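My Semester of Handmade Cards: Final Project Report
Studio Elective, Paper and Print

What I set out to do

When I signed up for the independent project I told my advisor I wanted to make greeting cards, and she asked me (fair question!) how that was going to be a whole semester of work. I said I would make 25 finished cards, keep a notebook for every one of them, sell or give away as many as I could, and learn to do at least one thing I was bad at. The thing I was bad at was layering. I have been making cards since middle school and they were always flat, one sheet of pretty paper and a stamped greeting stuck on top, done. I wanted cards with some depth to them, the kind you want to keep standing on the shelf after the birthday is over.

So this report is about how that went, what I spent, what I threw out, and which cards I would make again. I've tried to keep it in order but I jump around a bit.

Supplies and money

My budget was 400 dollars and I had to account for all of it. The biggest chunk went to cardstock. I bought the heavy white base stock from Justby, the little craft store two bus stops from campus, because they let you buy single sheets and feel them first. Ordering online would have been cheaper per sheet, but I had already been burned once by a pack that showed up so thin it curled the minute glue touched it.

Patterned paper was my weakness. I had a rule that I could only open a new pad once I had used up half of the one before, and I broke that rule in the second week. I'm not proud of it. The Salian floral pad was just sitting there! It did end up being the one I reached for most, though, so I count it as money well spent. The colors are soft enough that you can put three of the sheets next to each other and they don't fight.

For adhesive I used foam squares, a tape runner, and a bottle of Grostik liquid glue. The liquid glue is wonderful for tiny pieces because it gives you a few seconds to nudge things around. It is terrible for big panels, at least the way I do it. My first four cards had wrinkles like an unmade bed. After that I switched to the tape runner for anything bigger than a playing card and kept the glue for leaves, letters and edges.

I also bought a used die-cutting machine with a crank handle, and that ate a big piece of the budget in one bite. I don't regret it at all. Cutting leaves by hand for the first two cards took me a whole evening, and my scissors hand was sore the next morning.

The first batch

The first ten cards were birthday cards, mostly because everybody I know seems to have a birthday in the fall. I started each one with a sketch in the notebook and then a little color strip, which is just scraps glued in a row so I could see them together before I cut anything good. My advisor suggested the strips and I thought they would be a chore. By the third card I was hooked. I would sit there making strips for cards I had no plans to make.

Card one was a disaster. I put a dark purple panel on a dark blue base and from across the room it looked like a bruise. Card two was better, card three I liked, and card four was the first one where the layers did what I wanted: a plain base, then a patterned mat a little smaller, then a narrow strip across the middle, then the greeting popped up on foam squares. It's a simple recipe and I've used it a lot since.

What I learned from that batch is that the spaces matter as much as the paper. I was leaving the same skinny border on every layer and it made the whole card look like a stack of picture frames. Once I let one layer sit off to the side, or run all the way off the edge, things loosened up and got way more fun to look at.

The fruit set

In the middle of the semester I got tired of balloons and cupcakes and started a fruit set. The idea was a small group of thank-you cards, each with one fruit, cut from colored cardstock and shaded with ink along the edges. I did a lemon, a pear, a plum and a guava, and I shaded them with a sponge dauber and a very light hand (well, a light hand after I ruined the first lemon).

Shading was the hardest part to learn. If you pick up too much ink the first touch leaves a dark ring and you can't get rid of it. I started tapping the sponge on scrap paper until it looked nearly empty, then going in small circles from the outside edge toward the middle. I also found out that flat color looks childish on a card this size, and that little marks and speckles make a piece of fruit look like something you could eat. I added those with a fine brown marker at the very end, after the ink had set.
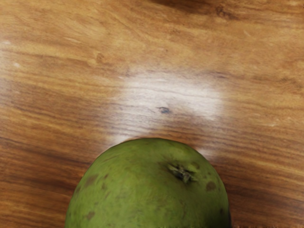 One of the comments on my project page said that the fruit cards were her favorites so far and that the greetings ought to be smaller, so the colors get all the attention. She signed it just "Grandma Bee," and added that she would happily buy a whole box if I ever made them with blank insides, since she likes to write long letters and runs out of room!

That comment changed the second half of my project more than anything else. I had been printing a big greeting on the front and another one inside, and it's true, there was hardly anywhere left to write. I make cards for people to send to each other, so that was kind of silly of me. From then on I left the inside blank except for a thin strip of patterned paper along the bottom, and the greetings on the front got cut down to two or three words.

I went back and remade the pear with a small "thank you" tucked down in the corner. Same pear, same base, and it looked so much calmer. I kept both versions in the notebook so you can compare them.

Folding, scoring and other boring things I now care about

I used to fold cardstock with my thumbnail. Please don't do that. I got a bone folder and a scoring board, and the difference is huge. You make the groove first, fold on the groove, and then press the fold down flat. The spine comes out clean and the card stands up by itself instead of doing a slow split onto the table.

Grain matters too. Paper folds nicely one way and cracks the other way, and you can tell which is which by bending the sheet gently in both directions and feeling which one pushes back. I cut one full stack of bases the wrong way before I figured this out. They became tags and practice pieces.

Envelopes were the part I forgot completely. I had made a few cards with so many layers that they wouldn't fit into a regular envelope without a fight. I learned to make a slightly deeper envelope from a template, and I lined a few with leftover Salian paper, and those got more compliments than some of the cards did.

The spring market

In April I shared a table at Sketemska, the student makers' market in the old gym. I brought most of what I had finished and priced the simple cards low and the layered ones a bit higher. I was so nervous that I straightened the rows over and over all morning.

I sold 10 cards. I had been hoping for more, but other people at the market told me that was a decent day for paper goods, and I made back the table fee with a little left over. The fruit cards went first. The big fancy birthday card that took me two evenings came home with me. People picked it up, said nice things, and put it down again, and I think the price scared them off. Next time I would bring more small ones and keep one showpiece at the back of the table just to get people to stop.

I also put the whole project online as I went, one post per card with my notes. By the end of the semester the page had 779 visits. I'm sure a bunch of those were me checking for typos, and my mom. Still, the comments kept me going on the nights when I was peeling dried glue off my fingers and wondering why I hadn't picked ceramics.

How the numbers came out

I finished all 25 cards, and I stayed inside the 400 dollars, although only just. If I had paid myself anything at all for the hours, the project would have lost a lot of money. A simple card takes me less than an hour now. The layered ones still take most of an evening, and I don't see that changing much because the slow part is deciding, and I like the deciding.

What I would do differently

I would buy fewer papers and get to know them better. I would test every ink on the cardstock I was really going to use, since the same green looked fresh on one white and muddy on another. I would write the notebook page the same night and not three days later, when I couldn't remember which die I had used for the leaves (there are two cards in the notebook that just say "medium leaf?").

I would also ask for feedback a lot sooner. For the first few weeks I kept everything in a shoebox because I wanted it to be good before anyone saw it, and the cards got better much faster once people were looking at them.

What's next

My advisor asked if I'm going to keep going over the summer and yes, I am! I want to do a winter set early for once, and I owe somebody a box of fruit cards with blank insides. I've cut the bases already, with the grain going the right way this time.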